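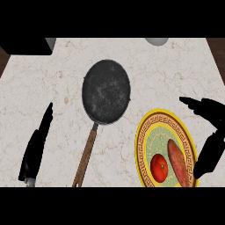 Kitchen safety check, Prosser community hall
Sat 25 August
Checked by: Eleri Parri

Smoke alarm tested: Yes. Sounded on first press.

Fire blanket in place: Yes. Pull tabs clear.

Extinguisher in date: Yes. Tag 125, next service October.

Outlets and cords: No. Cord on the Drindix kettle is frayed at the plug. Taken out of use.

Fridge at 41°F or below: Yes. Read 4°C on the dial.

Floor free of trip hazards: No. Mat by the back door curls at one corner. Elis Rees to tape it down or replace it.

Cleaning products locked away: Yes. Key is on hook 31.

First aid kit: Partly. Burn gel missing, bandages fine. Reorder from Grosine.

Exit door opens freely: Yes, but the latch is stiff. Oil it before the next booking.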